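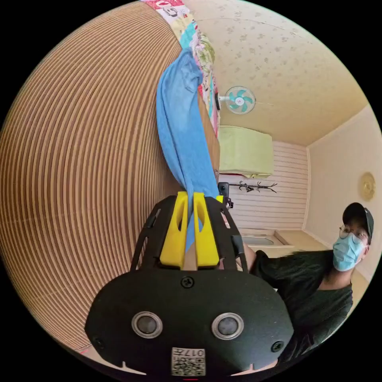
CLULEN HOME NEWS | Laundry & Bedrooms

Clulen has a new booklet out, it's called Lemetum, and I'm so pleased to be the one writing to you about it! It is 80 pages on getting clean clothes from the line to the drawer in a small bedroom, with plenty on bedding too. I wrote it after years of doing laundry in rooms where the bed has to be the table, the ironing board and the place you put everything you haven't decided about yet. Rooms like that do have useful things in them if you look up a bit. I'm very fond of a wall fan, and the little one with turquoise blades and a pink centre is just my sort of thing, up out of the way and taking no floor at all. The black coat rack with its curly hooks gets nearly a whole chapter, or at least hooks in general do (I got carried away).

January 30, 2024

I'm Adjoa Quansah, and I run the home side of Clulen with Sepehr Parsa. We started out selling bed linen and mats from a corner of the Jalali shop, and most of what went into Lemetum came out of talking to people at that counter. They'd come in for a pillowcase and stay to tell us about their airing cupboard. Sepehr used to write the best bits on the backs of delivery notes, and a good many of those notes ended up on my kitchen table when I was putting the first draft together.

The booklet opens with one blue top. I wanted to begin with something everyone owns, and you can learn most of folding from a T-shirt. Lay it face down, smooth it from the middle out to the sides, bring one side in, then the other, tuck the sleeves back and bring the hem up to the shoulders. If you picked it up in a twist, shake it out before you start, holding it by the shoulder seams. Pulling at the hem only gives you a longer twist. I've also put in the quick version for children, which leaves out the smoothing and gets a perfectly decent result.
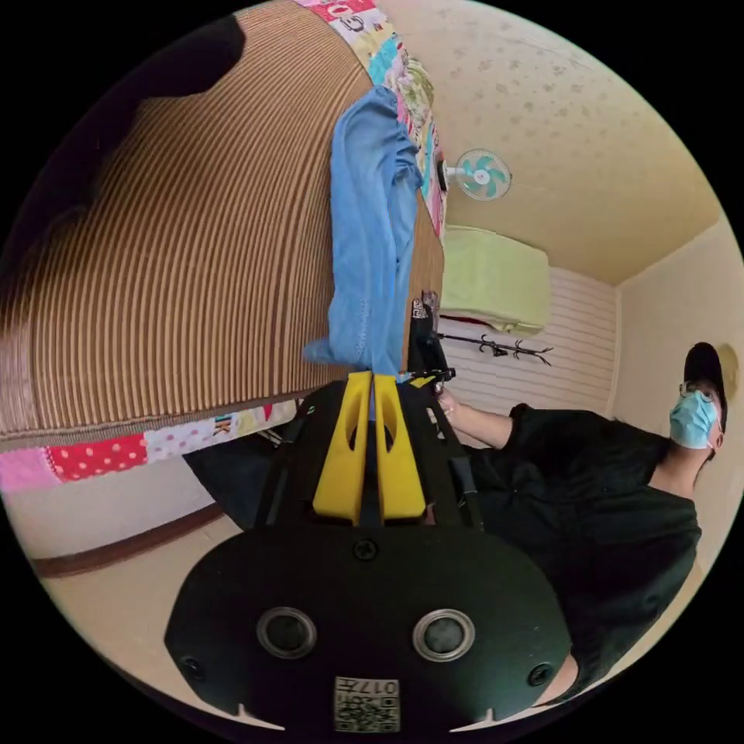
After tops we go on to the awkward things: towels that are a bit too wide for the shelf, fitted sheets (yes, there are drawings), dressing gowns, and the single socks. Buppha Onsri did all the drawings, and she did the fitted sheet ones twice after I tried to follow the first set and ended up with something like a cabbage. The second set works. I've tested it on my sister, who was not in the mood, and she got there by the second go.

Then there's the part I expect to get letters about, which is mats. I grew up with a ribbed mat on the bed in warm weather and I still swear by them. They give you a firmer surface for folding than a squashy duvet does, and the fabric edging can be as bright as you like. Give me patchwork every time, with spots and pinks and a bit of turquoise next to all that plain brown! Shake the mat outdoors, wipe along the ribs with a cloth that's barely damp, and dry it completely before it's rolled up. Always roll in the direction the mat wants to go. Afshin Khosravi, who looks after mat repairs for us, has added two pages on re-stitching an edge, with the knots shown nice and large.

Quilts get their own section. A patchwork quilt is a heavy old thing to fold alone, so I suggest folding it on the bed in thirds lengthways, then working from the foot end up. Change the fold lines each time you put it away. If yours has cartoon prints or other novelty squares, fold with those on the inside, as the colours will keep better in a bright room. Mine lives at the end of the bed all January and I only put it away when somebody complains about tripping over it.
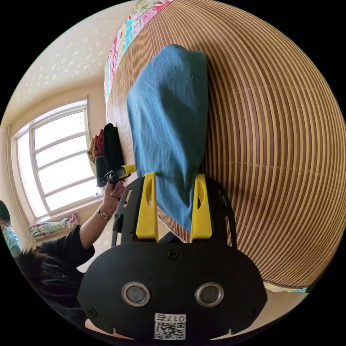 We've printed 100 copies to begin with, at Wosico, and Jarosław Chmielewska there has been very patient with me over the cover. I wanted it wipeable. He wanted it to fold flat when you lay it open beside the washing. We have both got our way, and I'm still a bit surprised. The inside paper is plain and takes pencil well, so do scribble in it. There are blank pages at the back for drawing your own drawers and shelves, and a list to fill in of what goes where, for households in which more than one person puts the washing away.

Copies are on the Jalali counter now, and we'll post to anyone who writes in. We're also running 6 evening get-togethers to go with it, each on one chapter. Bring something from your own washing basket. Tea will be on, and Sepehr has promised his date biscuits for at least the first one. The evenings go in this order:

Tops and T-shirts
Towels and bath mats
Sheets, fitted ones included
Bed mats and their edging
Quilts and blankets
Trousers, hooks and everything left over

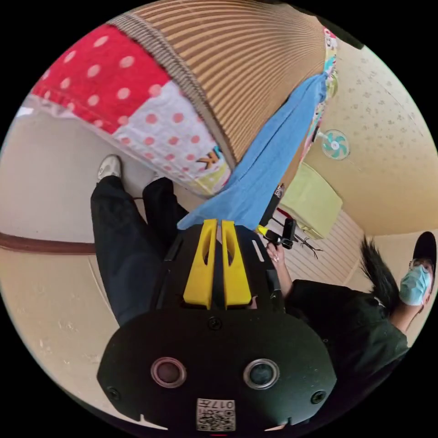
Trousers come last because they were the chapter I rewrote most. I used to tell everyone to hang them, full stop, and Buppha kept pointing out that plenty of people haven't got a wardrobe. So now there's a proper bit on folding and rolling. Loose black trousers, like the pair over by the white shoe, are a good example of what I mean, as dark cloth with creases in it can look far more tired than it is. Put the two legs together, seam on seam, run your palm from the waistband down, and fold in thirds on the bed. A roll is better for a travelling bag. And if they've been sat in on the floor, give them a brush first, going with the cloth, and check the knees and the seat.

I'd love it if editors would print the T-shirt fold in full, and you're very welcome to, as long as Lemetum and Buppha get a mention next to it. Her drawings can be sent over at whatever size suits your page. I'm happy to talk to anyone about any of it, on the phone or in person, and I will fold things while we talk if you bring them. Afshin can answer questions on mats and stitching, and he's much quicker at replying than I am, so if your deadline is close, ask for him.

Contact: Adjoa Quansah, Clulen, care of the Jalali counter | © Clulen | Back to top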